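Votow Town had a week and a half to remember

What a stretch of soccer this has been! Three games in ten days, seven points out of nine, and a women's side that looks more comfortable in the second division every time it goes out there.

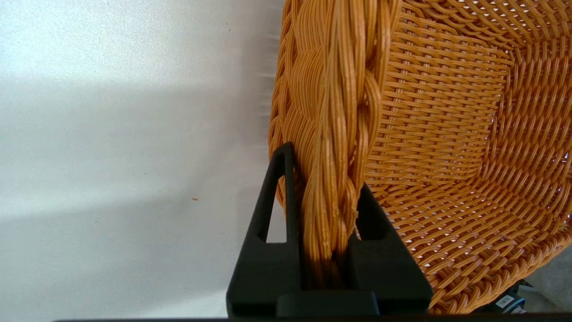 When we came up last spring, plenty of people (including a few who sit near me at the Honden end) figured we'd spend the season hanging on. Instead we're seventh, with 23 points, and the two teams right above us still have to come to our place. Coach Olga Medina has been saying since August that she wanted this group to be hard to play against before anything else, and you could see it in every one of these games.

Marnau away was the toughest of the three. The field there is narrow and they throw everything into the box, long throws, corners, free kicks from their own half, all of it. We went behind early on a header at the back post and for twenty minutes I thought it could get ugly. Then our back line pushed up a few yards, Wenjie Xue started getting on the ball in the middle, and the whole game tilted our way. The equalizer was a lovely thing, six or seven passes and a low finish across the keeper just before the half. It ended 1-1, and our bench was the happier one at the whistle.

Then came Dobson at home, and if you missed it, I'm sorry, because it was the best we've played all year. The gate was 1015, our first four-figure crowd since the promotion game, and boy did they get their money's worth. Two goals in the first half, one from a corner we've been working on in training for a month (the near-post flick, for those who follow these things), and then a third from Xue in the 52nd minute that had people standing on their seats. She picked it up just inside their half, kept going, kept going, and hit it from outside the box before anyone closed her down. Dobson got one back late on a penalty. 3-1, and it could have been five.

"I'm pleased, but I told them I want the second half of the season to look like that, not one afternoon," Medina said afterward. "We gave the ball away too cheaply in the last fifteen minutes. Good teams will punish us for it."

She's right, and the third game nearly proved it. Up 1-0 against the college side with the clock running down, we stopped passing and started clearing, and they hit the crossbar in stoppage time. Our keeper was terrific, especially the stop low to her left with five minutes to go. Her fifth shutout of the season! Last year at this point, one level down, she had three.

A word on the younger players. With two regulars out with ankle injuries, we had a 19-year-old starting at left back in all three games, and she never looked out of place. She got caught out once at Marnau, on the goal, and after that she was winning her duels all over that side. Medina has already said she keeps the spot when everybody's healthy again, so there's going to be real competition there.

Injury news: one of the two ankles is close, and she should be back in full training before the end of November. The other will be longer, probably after the winter break. The knock Xue took near the end of the Dobson game was only a bruise.

Next up is the cup, at home, against a team from the division above. Kickoff is at 7:30 p.m. and the gates open an hour before. Season tickets don't cover cup games, so you'll need to buy one at the window or from the club office ahead of time. Kids under twelve get in free with an adult. Parking behind the Honden end fills up fast on a weeknight, so come early or walk over from the school lot.

After that it's two on the road, and then Marnau come to us. I've already got that one circled. We owe them a few long throws of our own.

Comments

northside_pete
That Xue goal. I've watched it maybe thirty times and I still don't know how the keeper is supposed to get near it.

Carla B.
Took my daughter to her first game for Dobson and now she wants to sign up for the spring league. Is the sign-up through the club or the rec department?

goalkick77
Fair write-up but I think you're going easy on the last game. We were hanging on for the final ten and the subs came too late.

northside_pete
@goalkick77 agreed on the subs, but a win's a win. See you at the cup game.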